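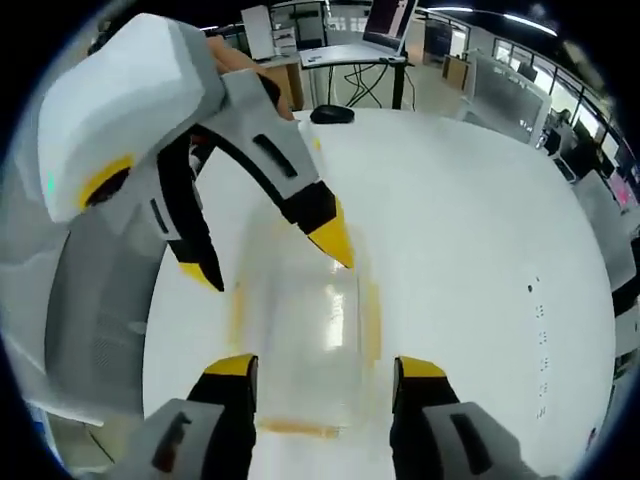
February 11, 2018

I've been promising a post about work for ages, and since three of you asked at Christmas whether a robot had taken my job yet, I'd better write it. No. But my job has changed more in the last few months than in all the years before, and I'm enjoying it so much that I keep boring people with it on the train.

For anyone new: I was on the packing side at Raltwood, lids and tubs mostly, on the early shift. In November they asked who fancied moving upstairs to help teach the new arms they want for the tub line. I put my name down before the sheet had even gone round! You hold a gripper in each hand and do the job with those, slowly and properly, and what you did is recorded for the arm to learn from. So my hands are still doing the work, only with two gripper fingers on the end of each.

The first week was dreadful. I'd handled tubs like these for years without a thought and suddenly I couldn't turn one round. You don't feel the thing the way you do with your own fingers, so you have to watch it, and you find out how much you'd been doing without looking. I came home with aching forearms and a new respect for my thumbs.

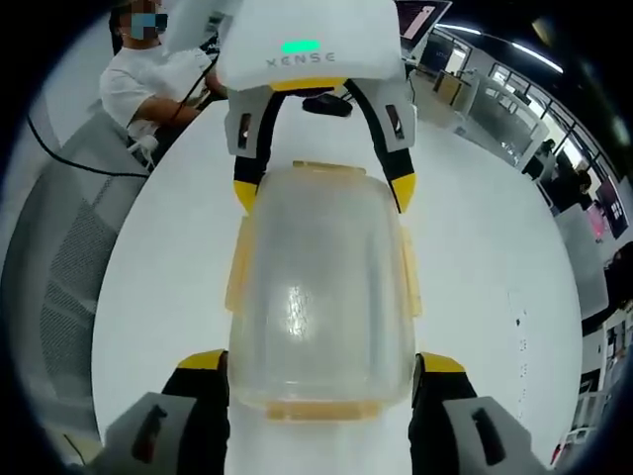

Then it clicked, somewhere in the second week, and now I can get through 300 goes on a good day. Anjani Kusuma, who I'd only ever nodded to in the canteen, sits next to me and is far quicker than I am. She was on Hisument, the labelling machine, and she has this lovely way of coming in low with both hands that I've copied shamelessly. We argue about grip the way other people argue about football.

What I didn't expect was being asked things. The software people (they call the whole project Mugo, don't ask me why) want to know how we decide where to hold something, and when we'd give up and put it down and start again. On the line I was never asked that once. Last week I said the practice run was in the wrong order, that any packer would square the tub up before reaching for the next, and they changed it that same afternoon. I was grinning all the way home.

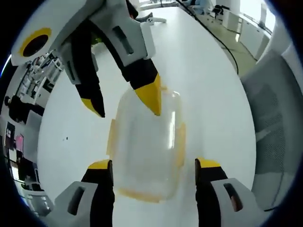
Clear plastic is my favourite thing to moan about at the moment. Downstairs it was just what tubs were made of, but ask a camera to find one and you see the problem. Lay one flat on a white table and the sides all but vanish, and what you've got left to go by is the yellow: the rim along the end and the little tab on each side. I aim for the tabs now without thinking.

It isn't all rosy. The early shift is down from 20 people to fewer than I'd like, with some gone over to Premurex, and the ones who stayed want to know what happens once the arms have learned the lot. So do I. We've been told there'll be retraining for everybody and I mean to hold them to it -- I've asked for it in writing.

But I do like going in. Anjani and I are starting on lids next, which are slippery little horrors, and I've already got opinions.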